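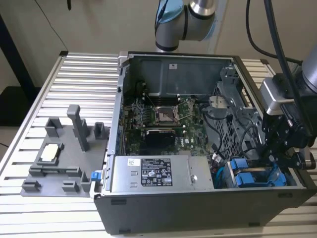

Re: [kosemby-robotics] Drive swap task and the October write-up

From: Tzu-hsuan Wan
Date: 25/10/2026

Hello all,

Replying to Kelly's message, which I have kept here so the new members can follow.

Kelly Furnival wrote:

I have read the draft rules for the Vatudlow round and the drive swap looks like the most points for us. Placing the drive in the bay is worth 60, the memory task only 8. Can someone say what state the code is in, and whether the case stays on its side? Marisol needs to know before she prints any more of the fixture plate. Also, who has the Lis notes from last year?

End of Kelly's message.

The case stays on its side with the panel off. The rules allow it and both arms can reach in from above. Marisol, please leave the tall post on the fixture plate where it is, as the taught positions all depend on it.
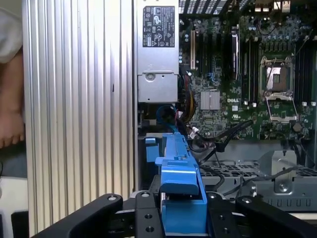 Blue drive carrier held upright in the gripper, over the open case.

Miłosz has changed the grip so that the fingers close on the base of the carrier. The old grip took it higher up and it twisted. His version is in the Ollow folder as run 181. Please don't edit that file — copy it first.

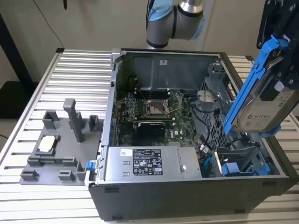
The approach to the bay is the part that still needs work. At present we bring the drive over the cage on a tilt, with the lower edge pointing down at it, and straighten up late. I would like to straighten up earlier, well clear of the metal. Teodor thinks the tilt helps the carrier find the bay. We can try both and keep the logs.

The Lis notes are in the cupboard in room 710, in the green folder. They cover the scoring better than the draft rules do.

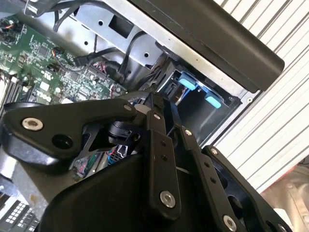
Do new members have to know how to program before they join the drive swap group?

Most people start by teaching positions by hand, and Miłosz goes through the scripts with them after that.

Please send any changes to the rules summary to me and I will pass them on to Vatudlow with our entry form.

Tzu-hsuan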